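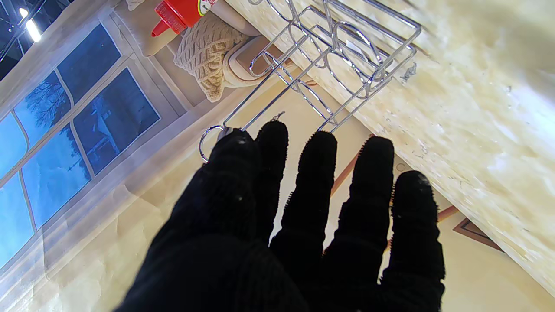
Who Washes the Big Pot? Sharing Two Kitchens at Mandis House

Project report, Everyday Life and Housing module
Maëlys Hamel and So-ying Chang
Submitted 12th February

Where the idea came from

When I moved into Mandis House I had never shared a kitchen with anyone but my own family, and I thought the hard part would be the cooking. The cooking was easy. The hard part was the big pot, the only one large enough for a proper soup, which lived most of its life in the sink with an inch of water in it. So-ying lives one floor up and had the same pot, or at least its twin, and the same sink problem. We started comparing stories on the walk to class, and by the time we had to hand in a topic we could hardly have picked anything else.

Our question was a simple one. How do people who did not choose each other come to an agreement over a shared kitchen, and what happens to the agreement once it is made? We wanted to know what people did, and also how they felt while they were doing it, which turned out to need two quite different methods.

The two kitchens

Mandis House is on the Torport side of the river, an easy walk from the tram. The lower kitchen is older and darker, with deep shelves that things disappear into. The upper kitchen was refitted before any of us arrived and has better light, less shelf space and a window that sticks. Both have one sink and one stove. The lower kitchen has a written schedule, drawn up by Mireille Hervieu, who has lived in the house longest and was very generous with her time and her lemon cake. The upper kitchen has no schedule at all. It has a group chat, and it has Italo Bortolotti, who tends to wash up whatever is there when he comes in at night.

We could not have designed a better comparison if we had tried. I should say right away that we live in the kitchens we studied and are fond of the people in them, so please read our conclusions with that in mind.

What we did

First came the diaries. Everyone who agreed to take part kept a small notebook by the bed or on the desk and wrote a line each time they used the kitchen: what they made, what they left behind, what they cleared up that belonged to somebody else. We had originally asked for full paragraphs, and Solange Vidal, our supervisor, gently talked us out of it. She was right. A line is something you can write when you are tired. By the end of December we had 1056 lines between the two kitchens, and typing them up took far longer than we had planned.

Second came the conversations. We sat down with each person after the diaries were finished, always somewhere other than the kitchen, and asked them to tell us about a time the sharing went well and a time it went badly. We let them choose the order. Nearly everyone began with the bad one and then talked for much longer about the good one, and I still find that rather cheering.

We sorted the diary lines by hand into groups, using strips of paper on my bedroom floor. So-ying then sorted the same strips again without looking at my groups. Where we disagreed we talked it over, and where we still disagreed we made a pile called "Picard," after the cheese grater in the lower kitchen, which no one had ever agreed on either. 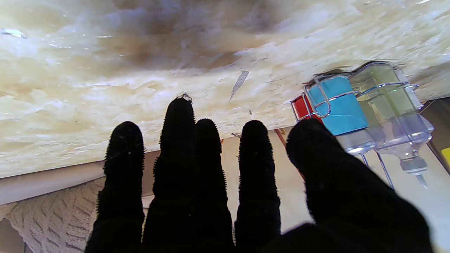 Fig. 2. Black glove, fingers up, against a pale beige surface.

What the diaries told us

The schedule in the lower kitchen was followed closely at the start of the term and then more and more loosely, until by December people were mostly trading turns by knocking on doors. You might expect this to count as the schedule failing. Mireille did not see it that way at all, and after reading her diary neither do we. The trades were all recorded as favors, with a note of who had been kind to whom. The schedule gave people something to trade.

Upstairs, the chat did a different job. It was hardly ever used to ask somebody to clean. Messages were mostly offers – spare rice, half an onion, who wants the end of this bread – and the cleaning went on silently. Several of the diaries mention clearing away another person's dishes, and almost none of those occasions were mentioned in the chat. When I asked Italo why he never said anything, he shrugged and told me that if he announced it, it would become his job.

The big pot deserves its own paragraph. In both kitchens it was the item most often left behind and the item people felt most guilty about. Soaking was the usual reason given. We came to think of soaking as a kind of promise: the cook means to come back, and writes down that they mean to come back, and then there is an essay due. We tried a small experiment with a card reading "I'm coming back for this," to be propped against whatever had been left. In the lower kitchen it was used happily and then lost behind a shelf. In the upper kitchen somebody drew a ghost on it.

What people told us

The good stories were nearly all about food being shared by accident. Too much had been cooked, or somebody smelled something and came in. So-ying's favorite is the evening the power went out on the upper floor and everyone carried their pans down to the lower kitchen and took turns on the stove. The bad stories were much smaller than we had feared: a missing yogurt, a note with too many underlinings, a wet dish towel left in a heap.

Notes came up again and again. People remembered the exact wording of a note long after they had forgotten what it was complaining of. A knock on the door was remembered more kindly, even when the message was the same.

Problems and things we would change

Our diaries stop just before the holidays, so we have nothing on how people settle back in afterward. Two residents dropped out, both for good reasons. We also think some people cleaned more while they were keeping a diary, and one of them told us so quite cheerfully. Next time I would start earlier and have a third person read the strips, ideally one who has never needed that pot.

Costs and thanks

The department's Bendia fund allowed us $200, spent on notebooks, pens, printing and the thank-you supper. We are grateful to Solange for her patience, and to everyone in both kitchens for letting us read their lines. The typed diaries, with names removed, are in the appendix, followed by our list of groups and the contents of the Picard pile.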